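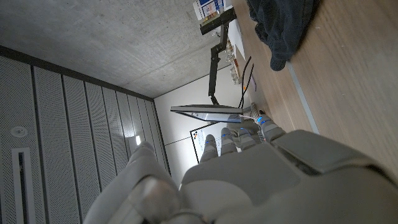 HOW YOUR BODY WORKS: Bones and Joints

Why does your hand bend?

Hold your hand up. Wiggle it. Make a fist, then stretch it out flat. Easy! But loads is going on in there.

Your hand has 27 bones. Each finger has three, the thumb has only two, and five longer ones run through the palm. The last eight are little lumpy ones in your wrist. Count both hands and both feet and you have got more than half the bones in your whole body. A grown-up has just over 200 altogether.

Bones can't bend. So how do you hold a pencil?

JOINTS

A joint is where two bones meet. Your knuckles are joints. So are your elbows, knees and hips.

Different joints move in different ways:

Hinge joints. Like a door. Open, shut, thats it. The two joints nearest your fingertip are hinges, try to wiggle one sideways. No luck.

Ball and socket joints. Round end sits in a cup. Goes nearly anywhere. Shoulders and hips.

Saddle joint. At the bottom of your thumb. Two curved bones sitting together like a rider on a saddle. It lets your thumb swing right across your palm and touch your little finger.

WHERE ARE THE MUSCLES?

Funny thing. There are no muscles in your fingers that bend them! The big pullers are in your arm, below the elbow. They are joined to your finger bones by long cords called tendons. Muscle pulls, cord pulls, finger bends.

Put one hand round your other forearm and drum your fingers on the table. Feel it moving? Those are the muscles.

Muscles can only pull. They never push. So you need one lot to curl your fingers up and a different lot on the other side to straighten them agian.

WHAT STOPS IT ALL GRINDING?

The ends of the bones are covered in cartilage. Smooth, slippery, a bit rubbery. (The bendy bit in your ear is cartilage too, a stretchier sort.) Lots of joints also have a slippery liquid inside, a bit like egg white. Strong bands called ligaments tie one bone to the next.

And the crack when you pull your knuckles? Probably gas in that liquid making a bubble. Not your bones breaking.

TRY IT: the stuck finger

Put your hand flat on the table, palm down. Fold your middle finger under so the knuckle touches the table. Now lift your thumb. Fine. First finger, fine. Little finger, fine. Ring finger... stuck! Most people can hardly lift it. Those two fingers share some of their pulling gear.

Words to know: joint, tendon, ligament, cartilage.

Written by Amparo Soler for Relolia. September 27, 2020

COMMENTS

Quintana class: we all did the stuck finger and only one of us could lift it a tiny bit

bonesfan: is it true babies have more bones than grown ups??

Amparo Soler: Yes! Some of them join together as you grow.

Mum of two: Used this for homework, thank you. Both of them now cracking knuckles at tea.

Contact Relolia | Copyright Relolia 2020 | Back to top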